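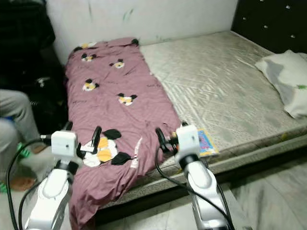
**Matěj Vrabec**

En julio me toca desmontar la cama entera. Lo hago desde que vivo en este piso, y antes lo hacía mi madre en casa con todas las camas a la vez, con los colchones apoyados en el pasillo y nadie pudiendo pasar. Yo solo tengo una, así que el trastorno es menor, pero se me va la mañana igual.

El año pasado apunté en un papel el orden en que había hecho las cosas y luego perdí el papel. Lo pongo aquí para tenerlo localizado.

## Quitar todo

Primero fuera las sábanas, la bajera y el protector. El protector es un Trollix que compré al mudarme, de los que llevan goma en las esquinas, y una de las gomas ya está dada de sí. Se sale por la parte de los pies cada vez que me muevo. Lo coseré o compraré otro, llevo meses diciendo lo mismo.

Sin nada encima, el colchón enseña la edad. Es de tela acolchada, de un beige apagado, y tiene manchas suaves que en el día a día no veo porque las tapa la bajera. Venía con el piso. El casero, el señor Havlíček, me dijo que estaba casi nuevo, y yo no lo miré con demasiada atención porque tenía prisa por dejar las cajas en algún sitio. Llevo aquí casi cuatro años. Algunas manchas serán mías y otras no, y ya no hay manera de repartirlas.

Las sábanas van directas a la lavadora. Tengo 3 juegos y uno lo guardo para visitas, aunque las visitas suelen acabar en el sofá.

## El edredón

El edredón es la parte incómoda. Es rosa tirando a malva, con ratones de dibujos animados de orejas negras y la palabra «GUCCI» repetida por la tela en letra pequeña. Me lo regaló mi hermana cuando me vine a vivir solo. Lo encontró en el mercadillo de Joltasow, a la salida de la estación, y me lo entregó muy seria, diciendo que ya era hora de que tuviera algo de marca. Al principio lo usaba con otra funda por encima. Ahora lo uso tal cual. Abriga bien, no suelta pluma y ha aguantado más que el otro edredón que tuve, que era gris y más caro.

Para moverlo lo doblo a lo largo y lo dejo en un lado de la cama, desde la pared hasta los pies, como una tira. Antes intentaba doblarlo en cuadrado encima del colchón y ocupaba la mitad de la cama en forma de montaña, y además se abría solo. A lo largo se queda más o menos quieto, aunque la parte de abajo siempre cuelga un poco por el borde.

El proceso, tal como lo hago:

1. Extenderlo del todo y sacudirlo por los pies.
2. Juntar los bordes largos, sin estirar demasiado.
3. Alisar con la mano abierta desde la pared hacia fuera.
4. Repetir el doblez si la tira sigue siendo muy ancha.
5. Dejar que cuelgue lo que tenga que colgar.

Las arrugas no me preocupan. Se va a meter en una bolsa hasta octubre y saldrá arrugado de todas formas.

Para la bolsa hago otros pliegues, ya en corto, empezando por los pies. El aire lo saco arrodillándome encima. He probado las bolsas de vacío con la aspiradora y las Brirel que compré perdían aire en una semana: abrías el altillo y el edredón había recuperado todo su tamaño y empujaba la puerta. Volví a la bolsa de cremallera de toda la vida. Ocupa más, pero al menos sé desde el principio lo que ocupa. 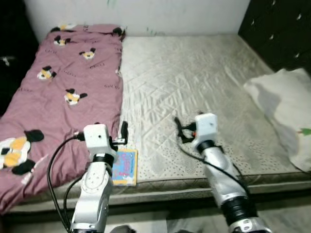
*El edredón doblado a lo largo, la almohada a la derecha y el colchón sin sábanas.*

## El colchón

Con el edredón apartado a un lado ya se puede trabajar en la otra mitad, y luego se cambia. No hace falta sacarlo de la habitación. Esto parece una tontería, pero el primer año lo llevé al salón, lo dejé sobre las sillas, se cayó, lo pisé y tuve que lavarlo otra vez.

Paso la aspiradora con la boquilla estrecha por las costuras y por todo el reborde. En el reborde se junta mucho polvo, sobre todo en el lado de los pies. Después echo bicarbonato con un colador, para que no caiga a montones, y lo dejo un par de horas. Mi madre lo dejaba toda la mañana. Yo no he notado diferencia, aunque tampoco he hecho la prueba en serio.

Para las manchas uso agua con un poco de jabón neutro y un trapo blanco. Trapo blanco siempre, porque una vez usé uno azul y dejé una sombra azulada en una esquina que tardó mucho en irse. Se humedece, se aprieta, se seca con otro trapo. Frotar solo agranda el cerco. Las manchas antiguas se quedan como estaban, un poco más claras con suerte.

Después toca girarlo. La teoría dice que hay que rotarlo cada pocos meses, cabeza por pies. Yo lo giro en julio y si me acuerdo también en enero. Solo es un trabajo molesto: el colchón es ancho, la cama está pegada a la pared y no hay por dónde agarrarlo. Lo separo primero un palmo, lo levanto de canto y lo dejo caer en el otro sentido. Si viene mi vecino a ayudar se hace en un momento. Si no viene, hay que apartar la lámpara.

## La pared

Cada año aprovecho para mirar la pared, que es blanca, o lo fue. Tiene unas marcas verdosas pequeñas arriba, hacia el centro. No sé qué son. Le mandé un mensaje al señor Havlíček y me contestó que seguramente fueran de pintura de un inquilino anterior. Las froté con una esponja y no cambiaron de aspecto, así que puede que tenga razón. Para los roces de la cama sí funciona la goma de borrar, la blanca, pasada con paciencia – la esponja mágica también los quita, pero se lleva el brillo de la pintura y deja un parche mate que se ve más que el roce.

## La almohada

La almohada es blanca, con un dibujito verde. Va a la lavadora con el programa delicado y una toalla para que no golpee el tambor. En la etiqueta pone que admite secadora, pero no tengo secadora, de modo que la cuelgo en el balcón y le doy la vuelta cuando me acuerdo. En julio se seca en el día. En noviembre lo intenté una vez y dormí sin almohada 2 noches.

## Volver a montarla

Ahora pongo el protector, la bajera y una colcha fina de algodón que era de mi abuela. Con eso paso el verano. El edredón lo lavo antes de guardarlo, en la lavandería de la esquina, porque en mi máquina entra pero no se mueve, y sale igual de sucio y mucho más pesado. Allí le pongo 2 ciclos de secado y me siento a leer. El año pasado lo recogí con prisa, todavía algo húmedo por dentro, y en octubre olía a armario cerrado. Tuve que volver a llevarlo.

Me falta comprar la goma para el protector, de la plana, de un dedo de ancho, y buscar en el altillo la bolsa de la cremallera. Creo que la última vez la dejé detrás de la maleta grande.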